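Progress report to the Flellum equipment fund: small-item handling, second period
July
By Styliani Alexiou, project lead, Karras

Spending to date is within the plan agreed at the start of the grant. Two purchases have been made, one has been put off and one has been dropped. We ask the fund to note a change in how we want to use the remaining money, set out near the end of this report.

The arm itself was covered by the first period and is not charged again here. What we bought this time was a second wrist camera, with its bracket and cable, and a set of replacement finger pads from Pradach. The camera and bracket together came to £400, as quoted. The pads were ordered in May and the first delivery was the wrong size. Pradach took them back without charge, but we lost most of a month on it, and the item will appear in the accounts one period later than forecast.

Sorin Buatu's earlier note to the fund listed a powered turntable. We have dropped that. The trials do not need it, and Fotis Christodoulou has shown that moving the arm to a new starting position gives us the same range of views at no cost.
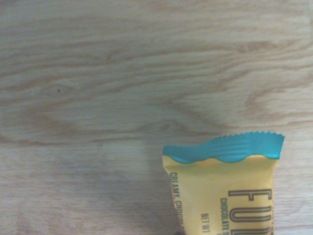 The wrist camera was the item we had most doubts about when we wrote the plan. Our main question was whether the cheaper model would give enough detail close to the worktop, or whether we should wait and ask for the better one. On wrapped snack items it is good enough for our purposes. The zigzag edge of a teal end seal comes through clearly against pale wood, and so does the larger brown print, including the word FUN lying sideways. We therefore do not intend to ask for the dearer camera in this grant. The money set aside for it – £1,000 in the original budget – is still unspent.

What the cheaper camera does not give us is a wide view. An item near the edge of the picture may be only partly seen, and the software then has to work from a seal and a few letters. Evangelia Liapis has written a short routine that backs the arm off and looks again before a grasp is tried. It adds time to each attempt. We think that is acceptable at this stage but it will need looking at before any discussion about production use.

Trials moved from the bench to a kitchen worktop this period, as agreed with the fund. The reason given in the plan was that ordinary clutter and daylight would tell us more about what equipment is needed than a clean bench would, and that has held up. Daylight has been the larger of the two problems. We have logged roughly 2,000 grasp attempts so far, all on small packaged goods, and the full log has been sent separately to Gerrit Dekker.

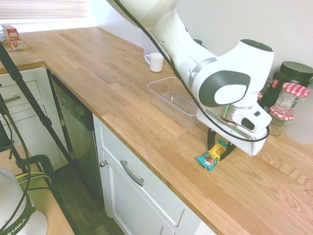 Kitchen worktop trial: the gripper at a yellow and teal snack wrapper, with an open clear container to the left.

Setting up in a working kitchen has had costs we did not plan for. Cables are the main one. The arm, the cameras and the laptop all need power and data, and a longer set had to be bought from the consumables line. We would advise any other project in the programme to budget for this from the start. Floor space was also tight and we have had to agree fixed hours for the trials.

The purchase put off is the Vukum gripper. The supplier has changed its terms and now wants full payment with the order, which our finance office will not agree to. Delivery is quoted at 6 weeks from payment. Sorin is asking for a split payment and expects an answer next month. Until then we carry on with the present two-finger gripper, which is in fair condition apart from the worn pads.

Change requested: we would like to move the £1,000 for the better camera to lighting and blinds, so that we can compare trials in daylight with trials under a steady source. No increase in the total is sought. If the fund prefers, we can hold the sum until the Vukum question is settled, but the lighting work would then slip into the final period.

Work planned before the next report: fit the new pads, repeat the snack wrapper trials with them, begin on cartons and jars, and draw up a full price list for a second station. Evangelia will lead on the price list and a first draft should reach Gerrit ahead of the review meeting.

Contact: Styliani Alexiou, Karras project office | © Karras | Back to top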